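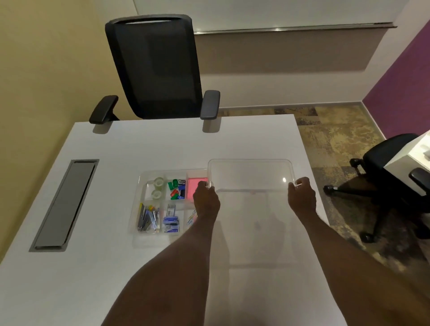

# Budgeting for a desk-sorting arm: what to measure before you buy

Small benchtop arms are now cheap enough that offices and home workshops are pricing them for light sorting: stationery, fasteners, craft supplies. The arm is usually the easiest part of the budget to get right. Most of the overspend comes from the gripper, the mounting and the containers.

## Start with the organizer

Clear plastic trays suit people and give depth cameras trouble. A transparent wall may return no reading, or the reading of whatever lies behind it. There are two ways to pay for this:

- Replace the tray with an opaque, matte one of the same footprint. Low cost, and worth trying first.
- Keep the clear tray and fix it in a known position with corner stops, so the arm works from stored coordinates.

A clear tray on a white desk is the worst combination. If the desk has to stay white, put a dark mat under the working area.

## List the items by grip

Write down what goes into each compartment and how it has to be held. A typical stationery tray breaks down as follows:

| Item | Grip | Budget note |
|---|---|---|
| Tape rolls | Two-finger, on the rim or through the core | Standard jaws |
| Staplers | Two-finger, wide opening | Check jaw travel and payload |
| Boxes of staple refills | Two-finger or suction | Heavy for their size; weigh a full one |
| Sticky notes | Two-finger, on the edges | Suction lifts the top sheet only |
| Paper clips | None that is economical | Leave to hand |

Loose paper clips tangle, and a gripper that can separate them costs more than the clips ever will. Buy them in small tubs and have the arm move the tub.

## Time the manual job
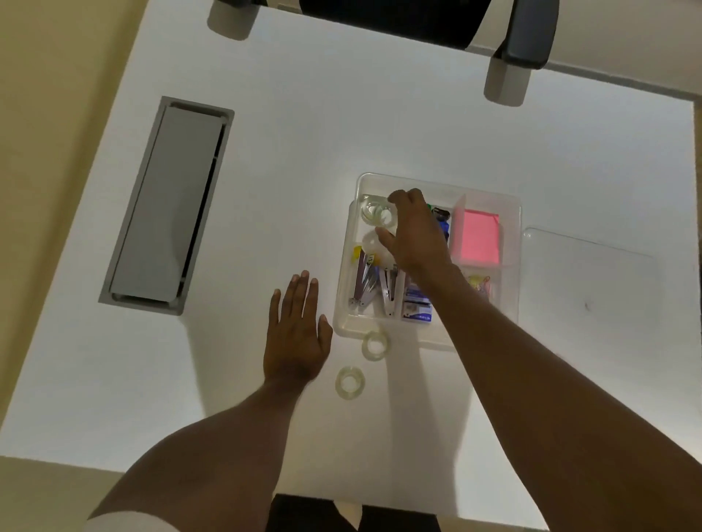 Run the job by hand at normal pace, with the usual tray, and record the time for each of 5 full refills. Discard the slowest and average the rest. Note every point where both hands are needed, such as steadying the tray while pulling out a roll. A single arm needs a fixture at each of those points, and fixtures belong in the quote.

For comparison, our supply desk logged 253 picks over 14 working days. That did not justify a dedicated arm. It did justify a shared one on a wheeled stand.

## Check the desk

- Measure the clear surface with chairs pushed in. Armrests that overhang the top take away reach and are a collision hazard.
- Mark any recessed cable cover. Do not clamp to it or stand a base plate across it.
- Confirm the thickness of the top before ordering a clamp mount.

## Compare quotes on the same lines

We asked for prices on the Jurnia and the Jastska, both through Eyvindsson. The base prices were close. The Jurnia quote left out the gripper and the emergency stop; the Jastska quote included both but charged for software by the year. Ask every supplier to itemize the arm, gripper, mount, safety stop, software, freight and spare fingers.

Allow for spare finger pads from the start, as soft pads wear and are rarely in the box. Mulden pads fit either arm with an adapter plate.

Prices will be checked again in April. Until then, hold the order and buy the dark mat.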